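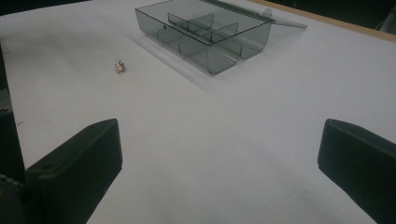 So the letter came in March, and I've been a board member of the Idik Food Standards Panel for all of one meeting now. I keep wanting to call it a job, which it isn't – it's 20 days a year and a small check at the end of it. They sent a packet before the first meeting, 305 pages (I counted on my kitchen scale first, then looked at the last page like a normal person), and I read most of it at a big white table with a light wood edge, moving the piles from one side to the other as I finished them. By the time I got to the part on cold storage rules I'd stopped underlining things. Everything looked important, so I just read.

The meeting itself was in Adov, a long drive, and I left way too early and ended up eating a muffin in the parking lot for 40 minutes. I had to fill in the interests form again because I'd left off my old shares in Meltik, the frozen dumpling people. I own maybe enough of them to buy dinner! But the rules say declare it, so I declared it, and I'll have to step out of the room when their labeling request comes up in the fall.
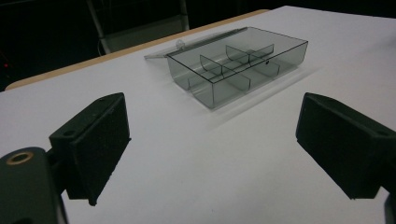

I felt a bit silly about that, but also kind of proud. Everyone was nice. I didn't say a word until after lunch, when we got to inspection fees for small bakeries. They want to go to a flat $200 and I asked what happens to somebody who only bakes for a weekend market. Long pause, papers shuffling, and then the chair said they'd look into it. My face was bright red, I could feel it.

Drove home through Jin with the windows down, going over all the things I should have said about the fees. Need to find my good shoes before the next one, and ask whether they pay for gas or only the train.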